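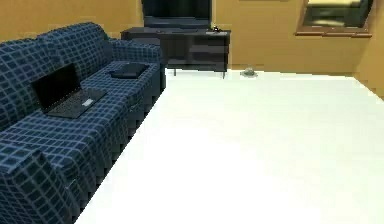

Recording a pick-and-place demo by remote control in the Grorkerholm house

Quick notes, typed up Thursday between runs. Covers the sim only. If you're on the real arm go read the Lultberg page first, different stop button and everything.

What you need

Grorkerholm house scene, loaded and unpaused
Hand controller or keyboard. Controller is better. Keyboard works if you're patient
Andovano recorder, running, in its own window
1,000 MB free on the drive before you start. It won't warn you

Before you touch record

Do one throwaway lap. Living room, then the statue table, then the kitchen. Get used to how far a stick push takes you. Everybody oversteers the first time and drives into the couch.

Reset the scene after the lap. Objects you bumped stay bumped otherwise, and the demo starts from the wrong place.

Pick the task and type it in the task box now. Plain words. "Pick up the laptop from the couch." Not "laptop test 3 final". The training script reads that line as is, typos and all.

Step 1. Drive up

Left stick moves the base, right stick turns it. Come in square to whatever you're picking from. Stop at arm's length. Arm stays tucked the whole way.

Go slow near furniture. Colision shapes are a bit fatter than what's drawn, so you'll snag on an armrest you thought you'd cleared.

Step 2. Look

Pause a beat once you're parked. One second is plenty. It gives the learner a clean view of the target before anything starts moving, and it makes trimming way easier later.

If your target is low or off to the side, turn the base till it's near the middle of the view. Then pause again.

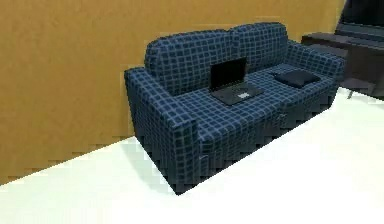
How many demos do I need before it's worth training?

Start with 56 for a single task from mixed starting spots. Train on those, see where it fails, then record more from those spots only. Recording a big pile up front mostly means re-recording a big pile.

Step 3. Switch to arm mode

Hold the left bumper. Base locks, sticks now move the hand. Left stick is forward/back and side to side, right stick is up/down and wrist turn. Trigger closes the fingers.

If the base still moves, you let go of the bumper. Happens all the time. Scrap the take.

Step 4. Reach

Above first, then down. Don't come in sideways unless there's something overhead.

Keep it one smooth motion. Small wobbles are fine, the smoothing pass eats them. What it can't fix is you reaching, backing off, thinking about it, reaching again. The robot will learn the thinking about it. Ours did, for most of August.

Crowded tabletops are harder. Choose your side before you leave the tucked position and stick with it. A bowl near the front edge, come over the front. Something in a back corner behind a tall thing, drive round to that end if there's room,

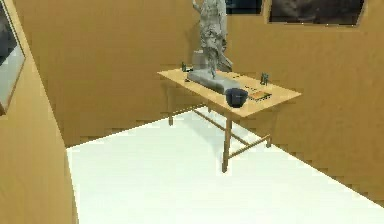

and if there isn't, do a different task. No point teaching a reach you can barely make yourself.

Step 5. Grip and lift

Squeeze slowly. Wait for the contact light to go green. Lift straight up a hand's width, hold, then move off.

Flat stuff (books, closed boxes, cloth) needs the wrist turned so the fingers go either side of the narrow edge. Round stuff you can grab any way you like. Bottles: below the neck.

Dropped it? Don't chase it. Stop the take, mark it bad, reset. Recoveries are useful but they go in their own folder, see the Bouchard notes.

Step 6. Carry and place

Tuck the arm while still holding. Release the bumper, drive. Bumper again at the other end.

Lower till it touches, then open. Not before. Dropping from a bit above looks fine on screen and gives you a policy that throws things.

Back the hand straight up, tuck, stop recording.

Kitchen tasks
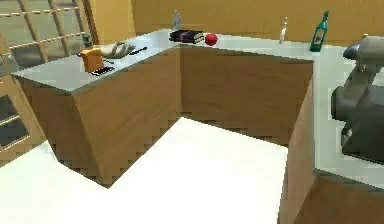
Kitchen counter with the arm at right, apple next to the stack of books.

Same steps, less room. Corners are the pain. Park facing the stretch of counter you want, not the corner itself, and turn the wrist in from there. Watch the elbow around the faucet and any tall bottle, you're looking at the hand and the elbow gets them.

Step 7. Check the take

Play it back at double speed. Keep it if the task line matches what you did, the arm started tucked, and there's no long freeze in the middle.

Then look at the frame count in the recorder. A normal single pick runs close to 897 frames for us. If yours says 2,434 you either left it recording while you got coffee or you were dithering. Trim or bin.

Common messes

Hand drifts with nothing pressed: stick dead zone too small, bump it up in controller settings.
Fingers go thru the object: physics step got set to fast. Put it back to normal and redo the take.
Playback doesn't match what you saw: scene wasn't reset. Bin it.
Colours look off in playback: preview only, saved file is fine.

Save, name the folder after the room, next one.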